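Flatberg bottle sorting caddy, 400 mm wide
In stock in Gaston, ships Australia-wide

Okay, I know a recycling caddy isn't the most glamorous thing in the shop, but I've had the Flatberg on my own kitchen bench since May and I love it! It's a powder-coated steel tub with a lift-out divider, so the clear plastic goes on one side and the coloured plastic on the other (our depot wants them apart, yours might not care). Up to 6 big soft drink bottles a side if you leave them whole, heaps more if you squash them.

Lids off first, please. Labels can stay on. The divider has a little lip along the top that's handy for draining, just stand the bottle neck down in the corner and go make a cuppa.

Jasmina Kadrić wrote in to ask if it fits under the Serthorpe sink unit. It does, but you'll need to take the handle off. Spare handles are on the Jayasinghe accessories page.

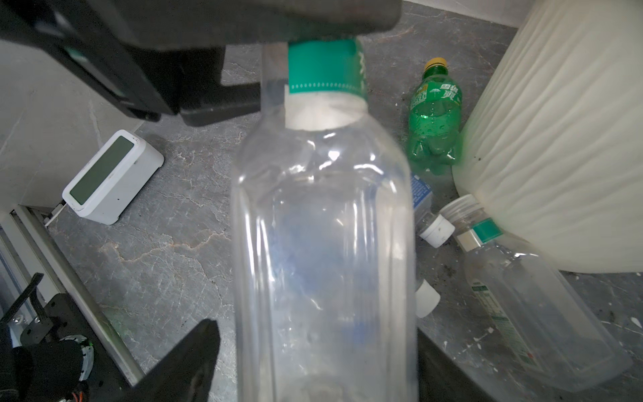
Clear empty with its green label band still on, and a green soft drink bottle with a yellow cap on the bench.

Colours are charcoal, cream and a sort of eucalyptus green. Wipe it out with warm soapy water, no scourers. Questions about bulk orders go to Janaka Mondal at the front counter.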